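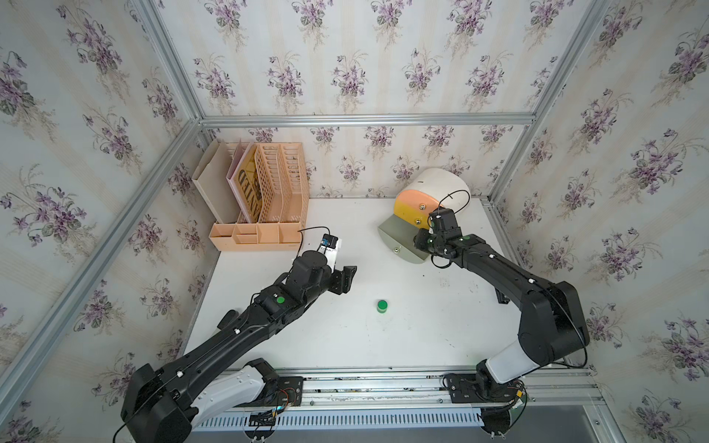

FOR IMMEDIATE RELEASE

**Penora asks what "comes off clean" is supposed to mean**

*Renters' advice service says wallpaper sellers should show their work before the fall decorating season*

DULTDEN — Penora, the renters' and homeowners' advice service, is asking sellers of peel-and-stick wallpaper to stop printing the words "comes off clean" on their packaging until they can say what wall, what paint and what length of time they have in mind.

The request follows a busy stretch on Penora's help line. Old-fashioned florals are back, and the stores would like everyone to know it. Violets, cabbage roses, ribbon stripes and ivy have all been described in recent catalogs as "timeless," a word the same catalogs used for flat gray paint not long ago. Penora has no quarrel with violets. Its quarrel is with a promise that tends to get smaller the closer you read.

Take the Cuypers fall line, on sale in October. The front of the roll says the paper "comes off clean, every time." The leaflet folded inside says it comes off clean from smooth, fully cured, semi-gloss paint that was put on over a primed surface. It then lists the surfaces that don't count, and the list takes in flat paint, textured plaster, brick, unpainted drywall and any wall "previously repaired." A great many rented bedrooms are painted flat white over a previous repair, so it is hard to see which apartments the front of the roll was written for.

The leaflet also says that removal is easiest within 2 years. It doesn't say what happens after that. Penora wrote to Cuypers to ask, and the answer was that results vary by home. We had gathered as much.

**A test worth reading slowly**

Sellers who are pressed on the point usually mention testing. The test most often mentioned is one paid for by Drununar, which makes the adhesive backing used by a number of brands, Cuypers among them. Drununar's brochure says the backing was removed from 500 panels "with no visible damage."

Penora asked for the full write-up and, to Drununar's credit, got it. The panels were new board, primed and painted in a workshop. The paper stayed up for 13 days. It was then taken down by the people who had put it up, who presumably knew which corner to start from.

None of this makes the test dishonest. It is a fair answer to the question of whether new backing lets go of new paint after less than two weeks. Most people who buy wallpaper are hoping to look at it for longer than that, and they will be taking it down after a few summers of heat and a few winters with the radiator going. A brochure that used those facts to sell paper would have to be a longer brochure.
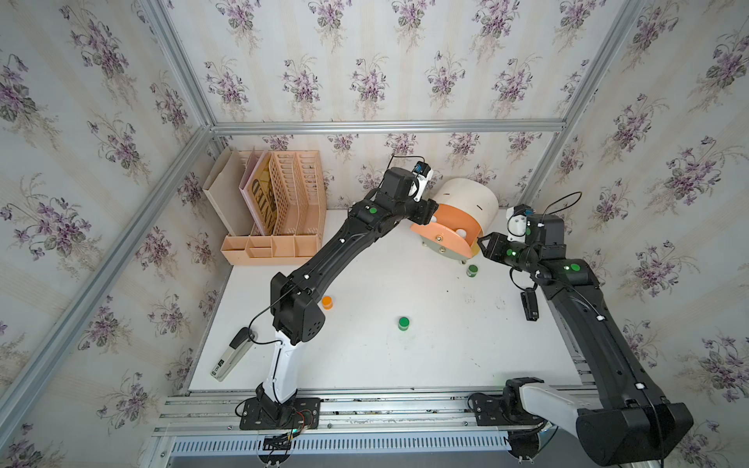
Drununar sees it differently, and said in a written reply that short tests are normal across the trade, that a panel can't be left up for years each time a formula is adjusted, and that customers who follow the directions "overwhelmingly report a good experience."

Penora asked how many customers had been surveyed and when. The follow-up reply said the figure was not something the company shares. We would be glad to print it if that changes. Until then, readers can decide for themselves how much weight to put on "overwhelmingly."

The part about short tests is reasonable, as far as it goes. A maker can't wait forever. But a maker can print the length of the test next to the claim, in type the same size as the claim, and so far none of the rolls Penora has bought in Dultden does this.

**What we are asking for**

Penora's request to sellers is modest, and we would be surprised if it cost much more than a change of ink:

- Put the wall types that are left out on the outside of the roll. A shopper can't read a leaflet sealed under plastic.
- State how long the paper was up when it was tested.
- Drop "every time." No product used on somebody else's plaster earns those words.
- Say who pays if paint comes off with the paper. If the answer is the buyer, print that.

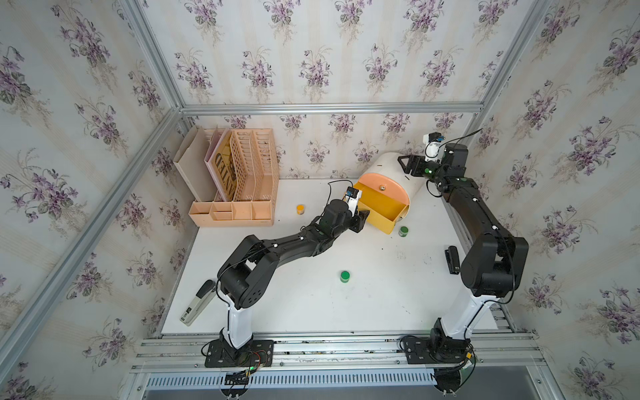

**What renters can do in the meantime**

Buy a single roll or a sample first, and hang a strip behind a door or inside a closet. Leave it up for at least a full season of heating. The advice to "test overnight," which appears in several leaflets, tells you very little beyond whether the paper falls down.

Find out what paint is on the wall. A landlord may not know, but a rub with a damp white cloth will usually give you a clue: flat paint tends to leave a chalky smear. If it does, the paper may bring some of the wall along when it goes.

Get permission in writing, and have the message name the product. "Sure, do whatever" is a friendly text and a poor document. Take photos of the bare wall in daylight before you start, close enough to show old nail holes and patches, and send them to the landlord the same day so that the date sits in both inboxes.

When it is time to remove the paper, go slowly from a top corner and pull down along the wall, keeping the paper folded back on itself. Pulling straight out toward yourself puts more strain on the paint. A hair dryer on low helps with some backings. It makes others gummy, so try it in a spot the couch will cover.

Keep the leaflet. If there is a dispute later, the seller will quote from it, and you will want your own copy.

Pasted paper deserves a mention as well. It has been sold for years as the risky choice, and for a renter it often is. But on a properly sized wall, traditional paper comes off with warm water, a scraper and an afternoon of bad temper, and the repair is a known quantity. Homeowners who plan to keep a pattern for a long time might ask whether they need the sticky kind at all, given that it usually costs more per roll. The salesperson may not raise it.

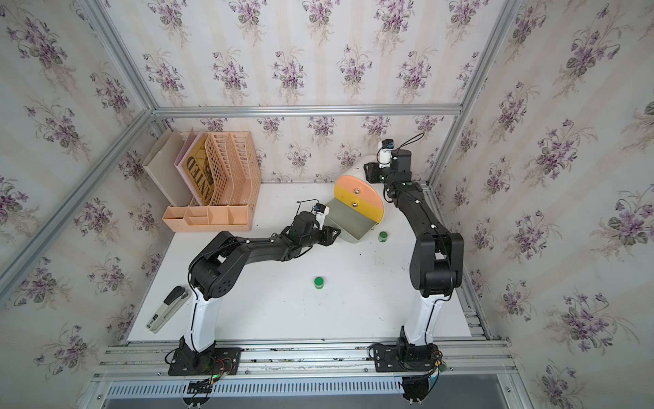
*By the Penora Press Desk, Dultden*

**Background: how "removable" got so popular**

The first stick-on wall coverings that most shoppers remember were shelf liners that had wandered. People put them on kitchen walls and discovered, on moving day, what the glue thought of that. Newer backings are a good deal gentler, and Penora doesn't dispute it. Many of the people who write to us had no trouble whatever. They got their paper down in one evening and their deposit back, and they wonder what the fuss is about.

The fuss is that the word on the roll doesn't separate those people from the others. "Removable" has no agreed meaning in the trade that we have been able to find. We have seen it used for paper that peels off whole, for paper that peels off in strips and leaves a film, and in one case for paper whose leaflet recommended a solvent. All three were shelved together under a sign with a smiling family on it.

There is talk of a voluntary label — a mark that makers could put on their rolls after meeting a shared standard. Drununar has said it supports the idea "in principle." Penora supports it in practice, provided that the standard is written by somebody other than the people selling the rolls, and that it includes flat paint. A label that only covers semi-gloss would repeat the leaflet with a nicer border.

Penora will print the replies it receives from sellers in its newsletter, at full length and without trimming. Cuypers has been invited to go first. The offer stands until Friday at 5 p.m., and will be extended if asked.

**About Penora**

Penora gives free advice on repairs, deposits and home products to renters and homeowners in and near Dultden. It takes no money from makers or sellers of the products it writes about. It buys its own wallpaper, at full price.

**Media contact:** Penora Press Desk, Dultden. Copies of the Cuypers leaflet and of Drununar's written replies are available on request.

\###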